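Stitches, Knots and Tails: The Nyberg Room Gallery

Posted Dec 7, 2019

Welcome, and come on in! If you found your way to this page from the evening class sign-up at Balent, you already know the kind of thing we get up to, and if you landed on it some other way I hope you will stay a while anyhow, as long as you don't mind looking at stitches up close. I have been meaning to put up a gallery page since July, when the summer group finished, and every time I sat down to do it I ended up writing a long letter to everybody instead. So this year you are getting both at once, the letter and the gallery.

For anyone new, the Nyberg room is where we practice closing things. It is on the second floor, past the vending machines, and it has the good high stools and the bad low ones. People come to learn simple interrupted stitches, and then mattress stitches, and then whatever they have been told they need to know next. Some come straight from a shift with their badge still on and a sandwich in one hand (please finish the sandwich in the hallway, I beg you). Some have never held a needle of any sort before. A surprising number sew quilts or mend their own jeans, and they always apologize for it the first evening, as though it were cheating. It is not cheating at all. Hands that have already been pricked a few times are patient hands, and I am always glad to see them.

The course ran for 14 evenings this time, two more than we used to have, and I can't tell you what a difference those extra evenings made. In the old schedule we would get to the point where people had finally stopped fighting the thread, and then it was time to hand out the sheets and say goodbye. Now there is room for a whole evening of doing nothing new. We call it the quiet evening. Everybody picks the stitch they like least and just does it again and again, and the room gets so still that you can hear the snip of the scissors from the far table. It is my favorite one of the lot.

A few words about thread, as I get asked more about thread than about anything else. We use black for practice whenever we can get it. Black shows up beautifully against anything pink or pale, and when a knot is sitting wrong you will see it right away instead of having to go hunting. The spools we had this fall were the Jitotero ones, which I like very much, although they come off the reel with a good deal of curl and will happily loop back on themselves the second you look away. Pull a length slowly between two fingers before you start and it will calm down some. It never calms down completely. I cut mine to 70 centimeters, which is longer than most teachers would tell you, and I will admit that I spend part of every evening rescuing my own loops from under my own elbow. If you are just starting out, cut yours shorter and don't copy me.

Now, spacing. I could go on about spacing until the building closes, and there are people reading this who will tell you that I have. Look at the whole line before you put in the first stitch. Where does it start, where does it stop, does it bend? Then decide where the stitches want to be. Beginners nearly always put the first two very close together, out of nerves I think, and then leave a long hungry gap at the other end. The eye picks that up from across a room. When the gaps match, the line looks restful, and it also tells you that each stitch is carrying its fair share of the pull.

And then there is tension, which is the hardest of all to teach with words. You want the two edges to meet and sit together like neighbors on a porch. Too slack and they gape, too tight and they bunch up and pucker, and you get those little dents under the thread. An edge that turns very slightly outward is fine and is usually what we are after. An edge that rolls in under itself is a stitch to take out and try again. Taking a stitch out is nothing to be sad about, by the way. One of our fall people kept a tally on the back cover of her notebook and got to 500 knots before the last evening, and I would guess that a good share of those were second tries. She brought in a lemon cake to mark the occasion and we all ate it (in the hallway!).

Tails are the other thing. By tails I mean the bits of thread left standing once you have cut above the knot. Leave them too long and they wander over and get caught up in the next stitch along. Cut them too close and the knot can work itself loose, and I have heard more than one groan go up in the Nyberg room for exactly that reason. Somewhere in between you get a neat little pair of whiskers, and they will stick out whichever way they please, up or down or off to one side, and you needn't fuss over that. I used to comb mine all in one direction with the tip of the forceps. I have grown out of it, mostly.

For those who asked after the last newsletter, the tray liners are from Ploslow, the gray kind with the raised rim, and yes, they do go through the sink. The rim matters more than you would think. Needles roll. Everything rolls, on those tables.

On to the pictures, then. Go slowly and look at each of them properly. In the first one, start with the knots at the left and let your eye travel down them. The second has two cuts running more or less alongside each other, and it is the upper one you want, with its pair of knots toward the left and a single dark strand going straight up from where the next stitch is being worked.
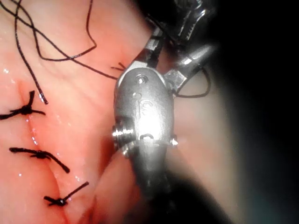 Three black knots down the one line, evenly spaced, with a long curly piece of thread across the top corner. 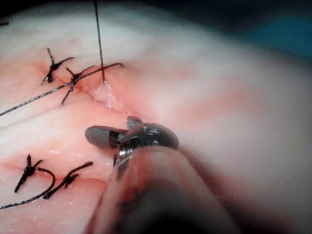
I do think close looking is half of learning this. When I was taught, we were allowed to watch from a polite distance and then sent off to try it, and I spent my whole first month tying what I believed were square knots and what were really something closer to a granny's shoelace. If I could have put my nose right down next to a properly seated knot for five minutes, I would have saved myself an awful lot of thread. So when you practice, stop every so often and bend down. Look at which way the throws are lying. Look at whether the knot is resting off to one side of the cut, where it belongs, or has crept right over the top of it. Then sit up again and roll your shoulders, as everybody hunches and it catches up with you by the third evening.

If you are practicing at home between classes, and I hope you are, a few small suggestions. Sit somewhere with a light that comes from the side, as the shadows will show you the edges far better than a lamp directly overhead. Put the pad on something that won't slide. A folded damp dish towel does very nicely. Do one line and stop, then come back after supper and do another, and lay the two next to each other. The second one is often worse, and that's all right, you were tired. Keep them both. Write the evening number on a scrap of masking tape and stick it on the back, and at the end of the course you will have a whole row of them to look at, and I promise the first one will make you laugh out loud.

Please do bring your needles back in the yellow tub and never loose in a pocket. I have said it before and I will be saying it when I am ninety.

The spring group at Balent is going to be a little smaller, as we are giving up the far table to the splinting class, who have been working off a rolling cart all year long and have been very good-natured about it. If you have been before and would like to come again, you are welcome to, and you may sit wherever you like, though I will probably ask you to keep an eye on whoever sits down next to you. I have always found that explaining a stitch to somebody else is when you find out which part of it you had been skipping. It happens to me every single year. Last fall it was the little turn of the wrist as the needle comes up through the far side — I have been doing it for ages and could not for the life of me say how, and I had to stand there and stitch the air over and over while a very kind table of people waited for me to catch up with my own hand.

A couple of odds and ends to finish with. Somebody left a green scarf on the hook behind the door, and it is still there. The good scissors, the ones with the blue tape wound around one handle, have gone walking again, and if they should happen to turn up in the bottom of your bag, just slip them back in the drawer and I won't ask a thing. New spools are on order, and I have asked for the larger size this time. Sign-up sheets for spring will be on the board by the elevator, and there is a pencil on a string next to them, at least for as long as the string holds out.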